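**Line-drying towels vs. the dryer – am I nuts?**

**perness_porch** wrote:

So our dryer died (heating element, second time) and I've been hanging everything out back while I decide whether to fix it or replace it. Sheets are wonderful. T-shirts are fine. The towels though! They come off the line like roof shingles. My husband says he likes them that way, "it's exfoliating," but I have stopped listening to him on this subject.

I've been using the Atent powder, the big box, one full scoop. Top loader, warm wash. Is it the soap, the water, or just what happens to a towel outdoors? I really don't want to buy a new dryer before August if I can help it.
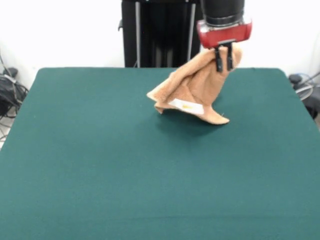
I should add that we're on well water and it's hard. The kettle gets a crust on it in a couple weeks. I tried one load with no soap at all just to see, and the water still got sudsy, which kind of grossed me out.

---

**GusInTheBasement** wrote:

Sudsy with no soap = there's your answer. You've got a year of detergent living in those towels. Cut the scoop in half, maybe less, and run them through hot with nothing in it until the water stays clear. Mine took three goes.

And skip fabric softener. It coats the loops and then they won't soak anything up.

---

**Zoila Huamán** wrote:

Gus is right about the soap, but I'd go further and say put a cup of white vinegar in the rinse. I grew up with a line and no dryer, and my mother did two things: vinegar, and a good hard snap of each towel before it got pinned. Hold it by the short end and crack it like you're mad at somebody. Then do it again when you take it down. You can feel the loops stand up.

Also hang them in the shade if there's a breeze! Full sun all afternoon is too much. I take mine down a little early and let them finish on the banister.

---

**ratchet_mom** wrote:

Gonna disagree on the vinegar. I did it for two years and the rubber door gasket on my front loader got gummy and started leaking. The repair guy looked at it and asked me straight off if I used vinegar. Maybe it was a coincidence, but I quit. Washing soda in the wash does more for hard water anyway.

---

**Zoila Huamán** wrote:

Well she has a top loader, so no door gasket to worry about. And a cup once a month isn't going to hurt anybody's hoses. Mine is a Brallier from before my son was born and it's never leaked a drop.

---

**ratchet_mom** wrote:

Once a month is different from every load! You didn't say once a month.

---

**Zoila Huamán** wrote:

Fair enough, I didn't. Once a month – every load only for the first two or three if they're really stiff.

---

**perness_porch** wrote:

OK, reporting back. Ran them hot twice with nothing, then half a scoop, then vinegar in the rinse (sorry ratchet_mom) and did the snapping, which scared the dog. They're better! Not fluffy, but I'd let a guest use one. The brown ones came out nicest, and they're the oldest and cheapest of the bunch, so go figure.

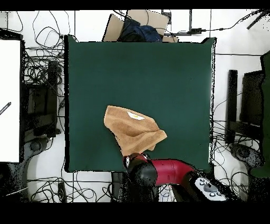
*2 min read*

Now I have a folding question while I've got you all. I do halves, then halves again, then thirds, and they fit the shelf but they puff out at the front and the stack leans. My sister rolls hers. I think rolled towels look like a hotel that's trying too hard, but I'm willing to be talked into it.

---

**GusInTheBasement** wrote:

Thirds the long way first, then in half, then in half. Fold faces out. Done.

---

**old_linen_dan** wrote:

Rolling is for gym bags. Thirds, like Gus says.

One thing I'd question is the towels themselves. The thick plush ones never do well on a line, they hold too much water. I switched to the flat-weave kind (Ekinci is what I have) and they dry in no time, and you can get nine on a shelf that used to hold five.

---

**ratchet_mom** wrote:

Flat weave feels like drying off with a tablecloth, sorry Dan. I'll keep my loops and my dryer.

---

**old_linen_dan** wrote:

Give it a month. Everybody hates them the first month.

---

**perness_porch** wrote:

Thirds it is. The dryer part is on order too, so I guess we'll see who wins when it gets here.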